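The long way round to a clear table

Teaching a machine to tidy up is slow work, and most of it is done by people

16 Jul 2023

The robot at Mustine has one arm, a two-fingered gripper and a camera at the wrist. Its job is to put small things on trays and take them off again. It has no program for this in the usual sense. It has recordings, each one made by a person moving the arm through the task from start to finish.

There are two ways of making them. In the first, the operator takes hold of the arm and pushes it through the motion while the motors go slack enough to follow. In the second, the operator sits at a desk and moves a smaller copy of the arm, and the large one repeats every turn of the joints. Mustine began with the first method and has largely moved to the second. A hand on the arm tends to end up in the camera's view, and a robot trained on those recordings learns to expect a hand.

The copy arm, supplied by Clirkuvari, weighs little and has no motors of its own. The operator therefore feels nothing when the gripper closes. New operators squeeze too hard for the first few sessions, then learn to judge contact by eye. A practised one completes around 70 usable recordings in a shift.

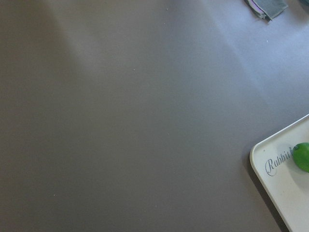

The tabletop from the wrist camera, with a folded cloth at the top and a tray lettered "Rabbit" at the lower right.

The wrist view is awkward to work from. It moves whenever the arm moves, and objects slide out of it just as they become interesting. A tray may show only a corner, a round object only one side. Operators are told to approach in a smooth curve and to pause briefly before closing the fingers, so that the recording holds several clear views of the target. Jerky corrections are kept if the task is finished, as the robot will need to correct itself too.

Sundaram, the group that trains the control software, asks for variety above all. Trays are turned, cloths are refolded, and starting positions are shifted between recordings. A set of 2000 near-identical runs produced a robot that worked well on one part of the table and reached for air on the rest. A smaller, untidier set did better.

Failures are stored separately. A dropped object followed by a clean recovery goes into the main set. A dropped object followed by a restart does not. The rule sounds simple, but it takes up more of the weekly review than any other.

Training takes six hours on the present machine. The result is then tried on eight starting layouts it has not seen, and the weak ones decide what the operators record next. In August the arm moves to Raltley, where the table is lower and the light comes from one side. The operators expect to record a fresh set there.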